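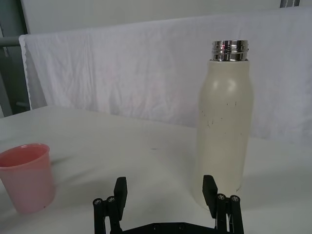
Seller wants to stay in the house after closing – normal or a red flag?

Asked in Buying a Home

First-time buyer here, so go easy on me. We're under contract on a three-bedroom ranch in the Mridha Park subdivision, and everything has gone okay so far. Inspection was fine apart from a tired water heater, the appraisal came in at the contract price, and our lender says we're on track to close in July.

Then last night our agent forwards an email from the listing side. The sellers are building a new place out past Nisano and it isn't finished, so they'd like to close with us on schedule and then stay put for 18 days. They say they'll pay us a "fair daily amount." Our agent kind of shrugged and said it happens all the time.

My problem is that by then it's OUR house. We're paying the mortgage, the taxes, the insurance. If they flood the laundry room, whose mess is that? And what if day 18 comes and they just don't leave? We rent month to month right now, so we can be a little flexible, but I have to give notice at some point and I'd rather not be living out of a storage unit with a dog.

Things I'd love help with:

How do people come up with the daily number?
Do we need a real lease or is a paragraph in the contract enough?
Should we hold a deposit, and who holds it?
Can we just say no without blowing up the deal?

Our monthly payment with taxes and insurance and the HOA works out so that the seller's offer of 3 times the nightly HOA fee (yes, really, that's how they put it) doesn't come anywhere near covering it. So "fair" seems to be in the eye of the beholder.

Answer 1 (marked helpful by the asker)

I've been on both sides of this one, and it's called a rent-back, or a post-closing occupancy agreement, or seller-in-possession, depending on where you live. Your agent is right that it's common. I'd still want a lot more than a shrug.

Start with the money. The usual way is to take your full monthly housing cost – principal, interest, taxes, insurance, HOA – and divide by the days in the month. When we bought our place in Ara Heights it came to over 1,038 for the stretch the sellers wanted, and they paid the whole thing up front at closing as a credit. Do it that way if you can. Chasing people for rent when they're living in your house and packing is no fun at all. Their HOA formula is silly and I'd ignore it and counter with your own number.

On paperwork, get a separate written agreement. Many state realtor associations have a standard form and your agent should be able to pull one up in two minutes. A line in the contract that says "seller may occupy until the 18th day" leaves out pretty much everything you're worried about. You want the exact move-out date and time of day (ours was noon), who pays utilities, who fixes what, your right to come in with notice, and a holdover charge.

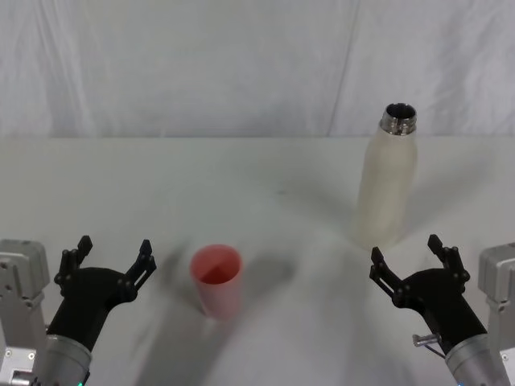
The holdover charge is the part I'd fight hardest for. It's a daily penalty that kicks in if they stay past the date, and it needs to sting. Ours was set at double the daily rate and I wish we'd gone higher, because the sellers stayed one extra night and clearly decided it was cheaper than a hotel. Put in writing what "moved out" means, too. To me it means every closet, every shelf and every table cleared, right down to the last pink cup and water bottle, plus garage remotes and mailbox keys handed over. Our sellers thought it meant they personally weren't sleeping there anymore, and we spent a whole evening stepping around their boxes while they "finished up." Holding a deposit fixes most of this. Have the title company or the closing attorney hold it so that neither side is sitting on the other's money.

Do a walkthrough before closing AND another one when they leave. Take video at both. Run the faucets, flush everything, open the dishwasher. You'd be amazed how different a wall looks once a sectional has been dragged past it.

Insurance: call your company before you agree to anything. Some policies care a lot about who is living in the house on day one. Ours wanted a copy of the agreement, and the sellers had to show they had coverage for their own belongings.

And call your lender! If it's a primary residence loan there's normally a deadline for you to move in, often 60 days. Eighteen days shouldn't be a problem, but you want to hear that from them in an email.

Can you say no? Sure, if it's not in the contract already. They're asking you for a change. Whether they get grumpy about it is another matter, and I'd probably say yes with good terms, especially if there's something you want in return. That water heater comes to mind.

Answer 2

Don't do it. My cousin did it and the people stayed all summer. Once they're in there it's an eviction and the courts are slow. Just push the closing back until their new house is ready.

Reply from the asker

Ugh, that's exactly the nightmare in my head. Pushing closing back would run us past our rate lock, though, and the extension fee isn't tiny. I asked.

Answer 3

Somewhere between the other two for me. I sold a condo in the Drarnell building a while back and was the one asking to stay, so maybe this helps from the other side.

I was nervous too. My movers had bumped me and I had nowhere to put a piano. The buyers sent over a short list of terms and I signed every one of them, because I needed the time more than they needed my rent. Your sellers are probably in the same spot. New construction slips constantly, and I'd bet they are more worried about it than you are.

So I'd ask the one question I haven't seen here yet: what's the builder's completion date, and do they have it in writing? If they're asking for 18 days and the certificate of occupancy is still a "maybe," you're going to get a call asking for more. Ask where they plan to go if it isn't ready. A seller with a backup plan (family, short-term rental, whatever) is a much safer bet.

What my buyers had me agree to:

Rent for the full stay, paid at closing, no refund if I left early
Deposit held by the title company
Utilities stay in my name until the day I'm out
No pets or guests who weren't already living there
I fix anything I break, they fix anything that just wears out

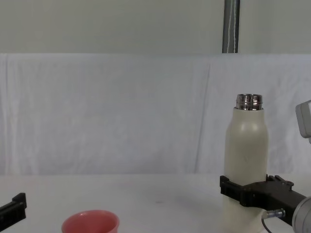 What it cost me

Rent, plus 361 for cleaning and patching that came out of the deposit afterward. I grumbled, then looked at the hallway again and stopped grumbling. They sent me the receipt, and the rest of the deposit came back within the week.

One more thing on your notice. Don't give it to your landlord until the rent-back is signed, and leave yourself a few days of overlap if you can afford it. With a dog especially. I'd also have a local attorney read the agreement, as rules on when a holdover seller turns into a tenant are different from state to state and the first answer's terms may need tweaking where you are.

Reply from the asker

Thank you, this is so helpful. Lender just confirmed we're fine on the move-in deadline. We're going to counter with our real daily cost, a deposit with the title company, a noon move-out and double rate for holdover – and a new water heater, since you put the idea in my head. Will update when I hear back.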